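Shopping Bag Layouts
By Khang Bùi | 23 Apr 2026
Category: Tabletop

The layouts use one table, one desk mat and an open red-and-white shopping bag. The bag stays on the right and bowl contents go on the left. Bag capacity was not measured. 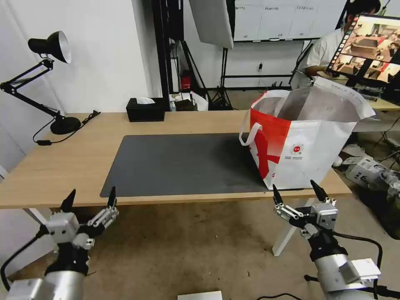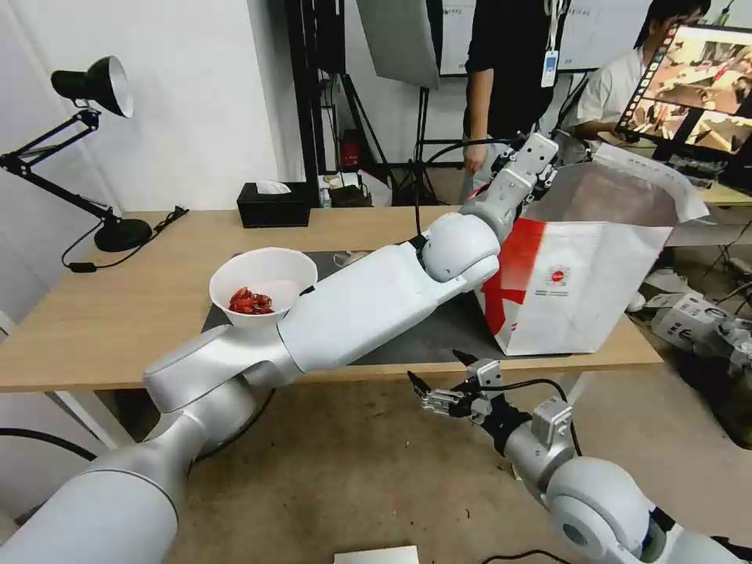 Cherry tomatoes in a white bowl, tissue box behind.

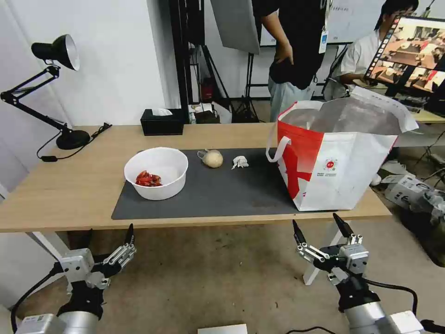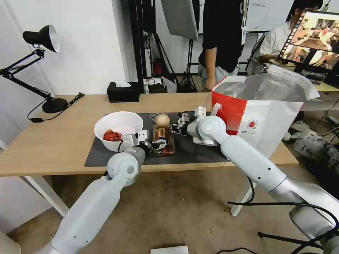

Small bottle with a red and gold label, mid-mat.

Mat position matters more than bag size. I mark the corners with tape and leave 2 inches at the table edge for the lamp cord. Round items need a fixed spot, and the pale one behind the bottle in the last picture would be placed on a folded cloth in my kitchen. Bottles go into the bag first, upright, with soft produce on top.

Comments (2)

Định Lại: Does the mat wipe clean after tomatoes?

Khang Bùi: Yes, with a damp cloth. More layouts in May.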